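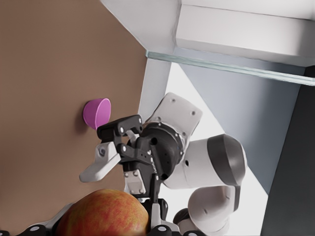

4. The open day at Neritz

4.1 Setting

The Neritz building was open to the public for one day on January 6, 2022. We used the visit to try out the handover task from Section 3 in front of people who had not seen it before and had no reason to be kind about it. The demonstration ran in the Movero simulator, and the picture was sent to a wall screen at the end of the ground floor hall. The same screen was used for every group. A keyboard and a printed sheet with the task rules sat on a table under it.

In total 239 visitors signed in at the door. They came past the screen in groups of up to 18, which was the limit the building set for the hall. Each group stayed as long as it liked. Most stayed for a few runs and moved on to the machine shop next door, and a few people came back later with someone else.

All runs on the day used the Zusar controller with the settings fixed in August. We made no changes to the settings between groups. The random seed for each run was written to a log, so that any run a visitor asked about could be played again.

4.2 Task and rules

The task has two arms, one table, two bowls and an apple. The left arm picks up the apple, carries it to the middle of the table and holds it there. The right arm comes in with its gripper open and takes it. The left arm then lets go and backs away, and the right arm sets the apple down in a bowl. Left and right are always the robot's own. This caused some trouble on the day, because the overhead view faces the robot and the sides are swapped for the person watching. After the first few groups we put a strip of tape along the bottom of the screen with R on the left and L on the right.

A run was scored as a success if the apple ended up in the bowl named at the start and neither arm touched the other. A run in which the apple was dropped on the table and picked up again was scored as a failure, even if it reached the bowl in the end. Several visitors thought this was too strict. We kept the rule so the scores could be set next to those in Section 3.

Visitors could choose the bowl and could ask for the apple to be placed anywhere the left arm could reach. They could also stop a run with the space bar. We had expected the stop key to be used mostly by children, but adults used it just as much, usually at the moment when the two grippers came close to each other.

4.3 What was shown

Two views were on offer. The close view follows one gripper and is good for showing the approach to an object. The overhead view takes in both arms and the tabletop. We started the day with the close view, since it looks more like what an engineer would want to see. Visitors found it hard to read. They asked which way was up, and which arm they were looking at. From the fourth group on we opened with the overhead view and switched to the close one only when asked.

The handover itself got the most questions. In this part of the run the left gripper has the apple and the right gripper has not yet closed on it -- the controller waits here until both wrists have settled, and the wait is long enough for people to start talking. Figure 3 shows this part of the task in the overhead view.

Figure 3. Handover in the overhead view. The apple is held in the left gripper, and the right gripper is open and facing it.
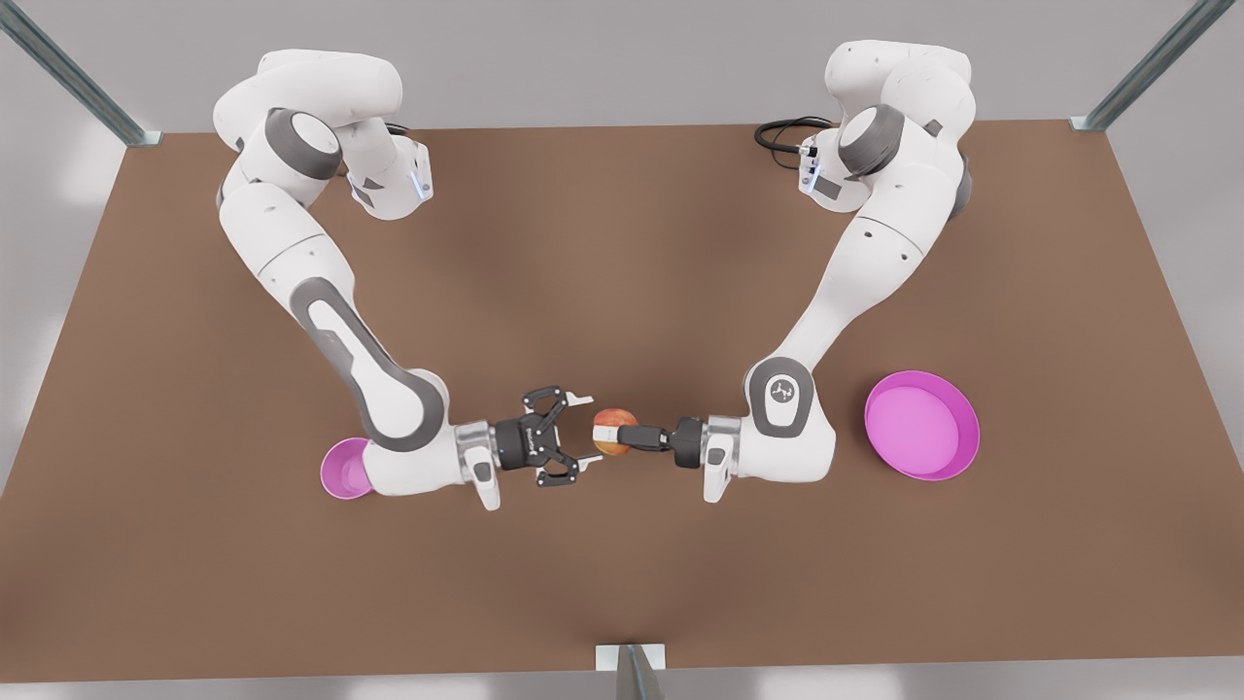

Brynhildur Bjarnason asked why the arms had to meet at all, when a person with two hands would just set the apple down on the table and pick it up with the other one. We think this is a fair question. Setting the object down is easier and in our own tests it fails less often. It does need a clear spot on the table and a thing that will stay where it is put, and an apple can roll. The handover in the air was chosen because the later tasks use a table with very little free space. We told her this, and she said the screen should have shown a full table, then. We agree, and the next version will.

Other common questions were about grip force, about what happens if the apple is heavier than expected, and about how much of this would carry over to real arms. We could answer the first from the logs. The second we tried on the spot by raising the mass of the apple between two demonstration runs, which were left out of the scores. The third is taken up in Section 6.

4.4 Results and limits

The log for the day holds 800 scored runs. Of these, 357 met the rule for success. This is lower than the rate in Section 3, where the start positions were drawn by the program. Visitors tended to ask for the apple at the far edges of the left arm's reach, which are the hardest starts for the grasp. Many of the failures came before the handover was reached. Runs stopped with the space bar were not scored and are listed apart.

The visit was not a controlled study. People watched in groups and talked to each other, and what one group asked for was often what the group waiting behind it asked for too. The remarks were written down by hand by whichever of us was free, and we surely missed some. We use them in Section 5 only as a guide to which parts of the task were hard to follow.

Reader comments (3)

tomasz_k
Did you keep the start positions the visitors picked? It would be useful to run a second controller on the same set. Random starts hide a lot of trouble at the edge of the workspace.

Authors
Yes, they are in the log along with the seeds. We are cleaning up the file and will post it with the next version of the paper.

L. Farrow
I was there with my son and we pressed the space bar twice, sorry. The tape with R and L helped. I still think a dropped apple that gets into the bowl should count for something -- maybe half a point.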